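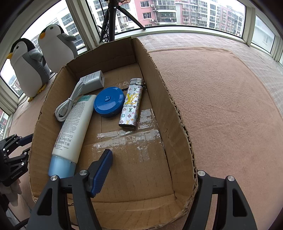

零碎小物装箱法：一个旧纸箱，搞定家里所有“没地方放”的东西

更新于十一月　分类：居家整理 / 小物收纳

每次整理到最后，衣服叠好了，书上架了，总会剩下一小堆谁也不挨着谁的东西：充电头、卷尺、打火机、用了一半的护手霜、不知道配哪台机器的线。我以前的做法是全扫进抽屉，关上，假装整理完了（下次开抽屉的时候再后悔一遍）。后来改用纸箱，真的上瘾！这篇就把我现在的做法从头到尾写一遍，全程90分钟以内，慢慢来也够。

要准备的东西

旧纸箱一个，鞋盒大小到微波炉大小都行
宽透明胶带
剪刀或美工刀
小号自封袋几个
魔术贴扎带，没有就用扎面包袋的那种铁丝
便利贴和一支油性笔

纸箱不用买新的。快递箱最好，纸板硬，拆下来顺手就能用。我手上在用的一个是寄Hurstead台灯的箱子，盖子早就没了，边也撕得毛毛的，照样好使。

第一步：处理箱子

先看箱底。箱底的接缝是最容易出问题的地方，原来的胶带如果还粘得牢就别撕，撕下来往往连着一层纸皮，箱底反而变软。直接在旧胶带上面再压一条新的，两头往侧壁上多带出一截。

盖板建议去掉。我知道很多人舍不得，觉得盖上更整齐，可是零碎小物一旦盖住就等于消失了！去掉之后四面是矮矮的墙，一低头什么都看得见。用美工刀沿折线划就行，徒手撕也可以，只是边缘会露出瓦楞，手感有点扎，介意的话贴一圈胶带包边。

第二步：找块地方摊开

选光线好的地板，窗边最理想。地毯比硬地板舒服，小东西掉下去也不会弹得到处都是。箱子放在正前方，膝盖旁边留出一块空地当“待定区”。

然后去各个房间转一圈，把所有零碎都拿过来。抽屉、包的夹层、外套口袋、沙发缝，都别放过。这一步我最喜欢，每次都能翻出几样以为早就丢了的宝贝。

第三步：先分类，后进箱

不要边捡边往箱里扔。先在地上分堆，我一般这样分：

带电的：充电头、数据线、充电宝、耳机
工具类：卷尺、小螺丝刀、内六角扳手
软管和瓶装：护手霜、防晒、药膏、胶水
要小心放的：打火机、电池、刀片
纯粹有感情的：小玩偶、钥匙扣、旅行带回来的小玩意儿

最后这一类先放到一边，比如窗台上，让它们看着你干活就好，不必塞进箱子里受委屈。

第四步：线和充电头

线的关键是绕松一点。很多人喜欢缠得紧紧的，用不了多久接头那里就裂了。我的绕法是松松地绕成巴掌大的圈，在中间系一道扎带，接头留在外面。

充电头和它的线如果是固定搭档，就让它们连着放，整组拿整组还。单独的充电头在背面贴一小条便利贴，写上是给什么用的。字写大一点！充电头上印的那些灰色小字，晚上根本看不清。

第五步：软管类

软管一定要先检查盖子。拧一下，确认盖紧，再用纸巾把管口擦干净，不然过一个夏天，整箱东西都是黏的（我有过惨痛经验，受害者是一本护照套）。

快用完的软管从尾部往前卷，用小夹子夹住。开封日期用油性笔写在管尾，不要盖住原来的容量和成分说明。超过保质期的就扔掉，别心软。我常用Jirunau的那款扁夹子，夹牙膏也合适，不过家里有长尾夹的话完全不用另买。

第六步：卷尺、打火机和其他硬东西

卷尺先全部拉出来一次，再慢慢收回去，顺便擦掉尺带上的灰。圆形按钮回卷的那种小卷尺要特别注意，别让它压在别的东西下面，按钮老是被顶着容易失灵。

打火机我很坚持单独处理。放进自封袋，封口，靠箱壁立着或平放都行，但一定要离电池和充电宝远一点，也不要放在太阳直晒的窗台上。家里有小孩的，干脆别放这个敞口箱，收到高处带锁的柜子里。花纹再漂亮也一样！

电池用胶带把两极贴住再入袋。刀片插进一小块折好的硬纸板里。

第七步：排位置

终于可以进箱啦！原则很简单：长的东西斜着放，圆的靠中间，最常拿的放在离自己最近的一侧。软管斜放比顺着箱壁放更好抓，旁边空出来的三角位置刚好塞得下一卷线。

不要追求塞满。一层就好，千万不要叠第二层。我的箱子通常放9样以内，再多就另开一个箱子。

想隔开的话，把剪下来的盖板裁成条，两条各剪一道口子互相插住，就是现成的十字隔板，比买的还贴合。我试过Abdella的可调隔板，质量挺好，只是对这种尺寸不太规整的旧箱子来说，还是自己剪的听话。

第八步：贴标签，定位置

箱子正面贴一张便利贴，写大类，不用写清单。然后给它一个固定住处：书架底层、玄关柜、床底都可以。我家的放在Bekska矮柜上，进门伸手就到。

几个常被问到的小地方

纸箱会不会招潮？
会，所以别直接放在浴室或阳台。梅雨季在箱底垫一张厨房纸，定期换。

箱子太丑怎么办？
外面包一层牛皮纸，200克的厚纸最挺，薄的容易起皱。我自己懒得包，看久了也觉得挺可爱的。

多久整理一次？
换季的时候倒出来重排一遍，平时只要用完放回原位。如果有东西连续两季都没动过，可以考虑送人。

三脚架、自拍杆这种太长的呢？
不进箱。收好腿，线绕起来挂在云台上，立在窗边或门后就行。

下一篇想写厨房抽屉，已经攒了一大堆瓶盖和密封夹等着我去分了，摩拳擦掌中！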